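About us

Hi, and welcome to Wadine! We're a small shop on Fairweather Street (second floor, the door with the dented mail slot) and we teach robots to do fiddly jobs by showing them how. I started the company after years of writing motion code for other people's arms and getting pretty tired of it. Moving the arm by hand while it records is a lot more fun, and it gets a customer to a first working version much sooner.

We work two ways. For heavier stuff one of us grabs the arm and guides it through the job. For small parts we drive it by remote control from the next desk, watching through the camera at the wrist, which takes some getting used to – you learn to read shadows and glare pretty fast!

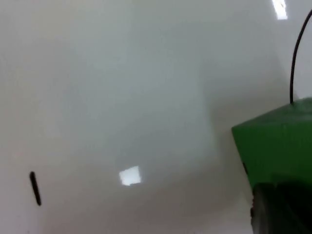

Wrist view over a glossy white surface, green gripper at right.

Our longest job so far has been for Skultthorpe, who needed small parts picked up and sorted. We recorded 356 demonstrations for that one and threw out 92 of them (mine, mostly, I get sloppy after lunch). Everything gets logged in Zeltik, our own recording software, and customers get a copy of the lot when we're done.

There are two of us full time. If you've got a job you'd like a robot to learn, come by on a Wednesday afternoon, when we keep the door open and the coffee on. Bring the parts with you and you can have a turn at the controls.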